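Gruteo Hand Study: Frequently Asked Questions
Last updated Dec 29, 2022

We love getting questions about this study, and we get plenty! If yours isn't covered below, write to the study desk and we'll get back to you.

What is the Gruteo study?

Gruteo is a research project on regaining hand movement after a stroke. People taking part wear the Selten sleeve, a soft band of sensors that goes around the forearm and picks up the small electrical signals muscles give off when you try to move. Even when the fingers barely stir, there is often a signal to work with, and that's what makes this so exciting for us.

What do the signals do?

During a session they steer a cursor on a laptop. You try to open your hand and the cursor goes up, you try to close it and the cursor goes down. After the first few visits there are games too (the one with the ferry is everybody's favorite). 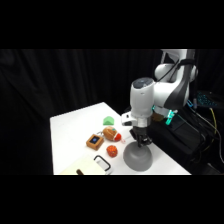
The games get harder as you improve, and you can ask for an easier level at any time.

Who can join?

Adults who had a stroke at least six months ago and still have weakness in one hand. You need to be able to sit in a chair for 30 minutes at a stretch and follow spoken instructions in English or Spanish. Glasses and hearing aids are fine. We can't include people with a pacemaker or other implanted electrical device in this round.

Is there any surgery?

None at all. The sleeve sits on the skin. Some people get a little redness where the sensors touch, so tell us if you have sensitive skin or an allergy to adhesives.

How much time does it take?

There are 47 visits over six months, usually two a week. That's a real commitment, and we're grateful to everyone who makes it – rides can be arranged from anywhere in Drurville, and parking behind the Yeoh Building is free with a visitor tag from the front desk.

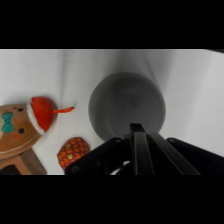

Can I keep going to my regular therapy?

Yes, please do! We only ask that you keep a simple log of it, and we'll give you the booklet. Don't start or stop any medicine for the sake of the study, and talk to your own doctor before changing anything.

Will it make my hand better?

We don't know yet, and finding out is the whole point. Some people may see a change and others may not. You'll get a copy of your own test scores either way, with someone from the team to go through them with you.

What happens to my data?

Recordings are stored under a code number, with names kept in a separate locked file. You can leave the study whenever you like, and you can ask for your recordings to be deleted up until the analysis starts in July.
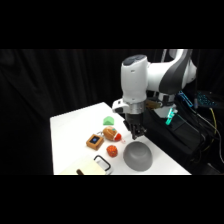

Robotic arm with a two-fingered gripper over a white tabletop.

Do I get paid?

You receive a gift card after every tenth visit, and we cover bus fare and mileage. Bring your receipts to Room 413.

Can my family come along?

Of course. There's a waiting area with coffee just outside, and one person may sit in with you.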